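Trellalico cell notebook, sim side
April 30, 2021

Long one today, so get a coffee first. I want to get it all down before the weekend eats it.

The left gripper would not let go again. Same fault Hamdy wrote up on Tuesday, except that now I can make it happen whenever I like, and that has cheered me up no end. The job is the towel one: left arm picks up the folded cloth, carries it over to the yellow rack, lowers, opens, backs away. Everything goes nicely until the open command. Then the fingers stay shut, the planner believes they have opened, and the arm retreats with the cloth still in its grip. In the sim that costs us nothing. On the real cell it would drag the rack along with it if the cloth had snagged on a prong, and the rack would go wherever the arm was going, possibly into somebody's lap. So I'm treating this as a safety matter, and Rocío Valdovinos agrees (she came by at lunch and kindly let me talk at her for most of it).

What I did. I set up a batch of 130 runs overnight with the seed fixed and only the approach speed changing. 17 of them failed. I went through every one of those logs this morning, and the pattern is lovely once you see it: in each case the right arm sent its own gripper command within 9 ms of the left arm's open. The right hand has no part in this job, it just parks with its fingers open, but the parking routine re-sends "open" every so often to be on the safe side. My routine, I'm sorry to say, from last August. When the two messages land that close together, the bridge keeps the later one and drops the other, and then cheerfully acknowledges both.

That false acknowledgment is the part I don't like. A dropped message I can forgive. Telling the planner that the fingers have moved when they haven't is how people get hurt.

I first blamed the cloth model, I should own up to that. I lost most of Wednesday fiddling with friction on the fingertips, thinking the fabric was sticking to the pads, and Warnell very patiently said twice that the finger width in the log never changed at all. He was right. Sticky cloth would still show the fingers opening. Look at the width first, future me, please!

Stopped run 1543 by hand just before the lower, to check the state of both hands. Left width is steady at the cloth's thickness, right is fully open, no contact reported with the rack. So there is nothing wrong with the grasp going in, and the trouble is all in the release.

For now:
Parking routine no longer re-sends. One command, then quiet.
Retreat is blocked until the measured width says open. If it hasn't changed in a second, the arm holds still and raises a fault.
Real cell stays locked out of this job until the bridge is fixed. I've put a note on the pendant and told Foker, who has the Monday shift.

Still to do: the bridge itself, which needs a proper queue for each hand. Hamdy thinks it's half a day's work, and I think he's being sweet about my code. I also want to rerun the same batch with the old parking routine put back, so we can be sure the width check catches every failure on its own. If it misses even one I'd like to know before we go anywhere near hardware. Batch is queued for tonight, logs go in the usual folder.
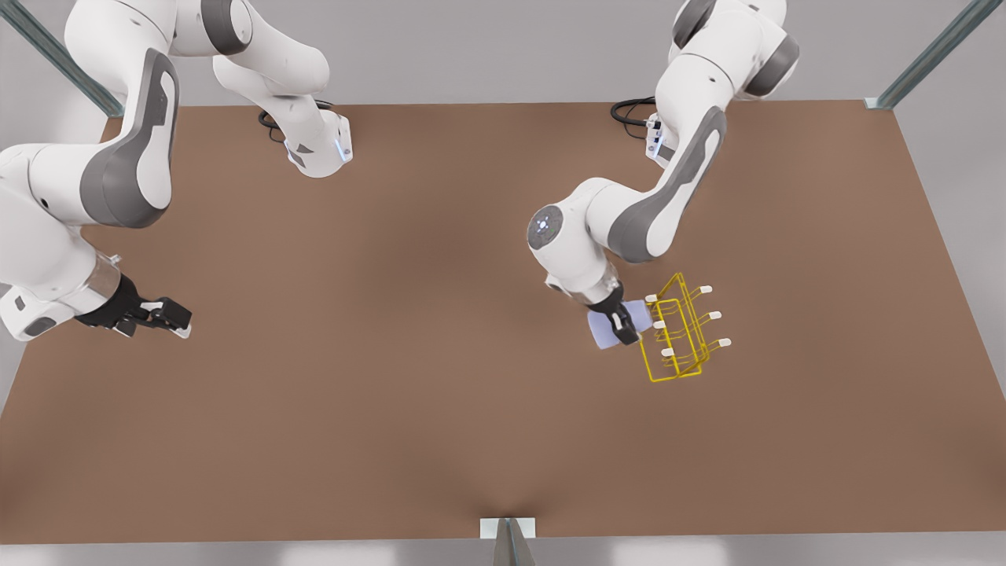 Run 1543, held before the lower. Cloth in the left gripper beside the rack, right gripper open.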